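Chapter 7
Membership, Loyalty and the Plastic Card

7.1 Introduction

Most adults carry several plastic cards, and only one or two of them are for paying. The rest open a gym turnstile, borrow library books, collect points at a supermarket or prove that the holder belongs to a club. Chapter 6 dealt with how a business sets its prices. We now look at what happens after the first sale, and at the methods a business uses to bring the same customer back.

By the end of this chapter you should be able to explain the difference between a membership scheme and a loyalty scheme, work out the cost of running a simple scheme over one year, and describe how customer records are kept and who may see them. You will need the terms fixed cost, variable cost and margin from Chapter 3. If you are unsure of them, read section 3.4 again before going on.

7.2 Two kinds of scheme

A membership scheme asks the customer to pay, or at least to apply, before receiving any benefit. A swimming club is a membership scheme. So is a wholesale warehouse that admits only registered traders. The business receives some income at the start of the year and knows fairly well how many people it must serve.

A loyalty scheme asks for nothing at the start. The customer joins free of charge and is rewarded according to what he or she spends. The reward may be a discount, a free item or points that can be exchanged later. The business receives no joining fee, so the whole cost of the scheme has to be met from extra sales.

Some schemes are a mixture. A cinema may charge a yearly fee and also give points on food and drink. For accounting purposes the two parts should be kept separate, and in the exercises at the end of this chapter you will be expected to do so.

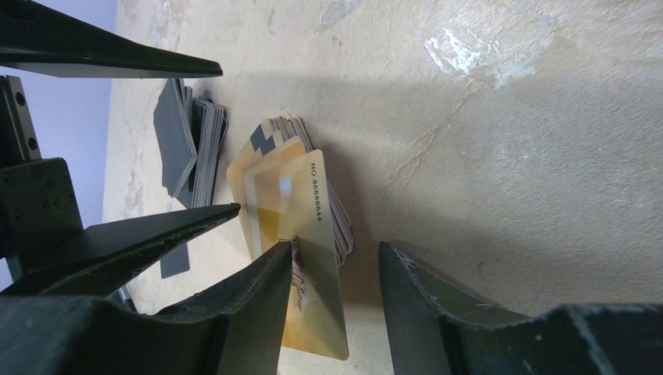 Fig. 7.1 A stack of plastic cards.

7.3 Why the card has lasted

A card does very little by itself. In most schemes it carries a number, and the number points to a record held somewhere else. The same job can be done by a telephone number, a surname and postcode, or a code on a mobile phone. Many businesses have moved to these methods and many more have tried them and kept the card as well.

One reason is speed at the till. A cashier can scan a card in a moment, while a customer who has to spell a surname holds up the queue. Another is that the card acts as a reminder. It sits in a purse or wallet and is seen whenever the owner looks for something else. Older customers in particular often say they prefer it – though a manager should check this against the shop's own records before relying on it.

Against this must be set the cost of printing, posting and replacing cards, and the waste when they are thrown away.

7.4 Case study: Pramanik Garden Supplies

Pramanik is a family firm with 2 shops, one in Salside and the other in Betonport. In February the manager, Tania Thambiah, started a loyalty scheme at the Salside shop only. She ordered 400 cards and expected them to last the year. They had all been given out before the end of spring, and a further batch was ordered from a printer in Ivby.

At the end of the first year the scheme had 464 members. When Thambiah went through the records she found that some 40 of them had never used the card after the day they joined. A larger group used it only for compost and bedding plants, on which the firm's margin was already low. The points given on these goods cost the firm more than it had planned.

She made two changes. Points were no longer given on compost, and members received a voucher in the autumn, when trade was slack. The Betonport shop joined the scheme the following year under the new rules.

Notice that the number of members did not tell the firm whether the scheme was paying its way. For that it needed to know what members bought, at what margin, and whether they would have bought it anyway. The last of these is the hardest to find out, and we return to it in section 7.7.

7.5 The costs of a scheme

The costs fall under two headings. Fixed costs do not change with the number of members. They include the software, staff training and the design of the card.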